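Covadonga had paid for the room in Skenley through the end of May, and by three in the afternoon she had most of it in boxes. The bed was last. She had pulled the white sheet smooth that morning out of habit.

Her brother's black things had been in the closet for 2 years. She put one of them on the bed.

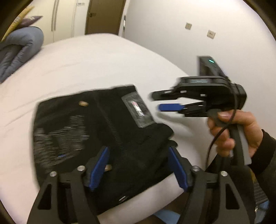
The black one, on the white sheet.

She tried to remember him carrying it and couldn't. Hugo called up the stairs that the van was open.

"Is that going or staying?" he asked from the door.

"Going," she said, and went to find the tape.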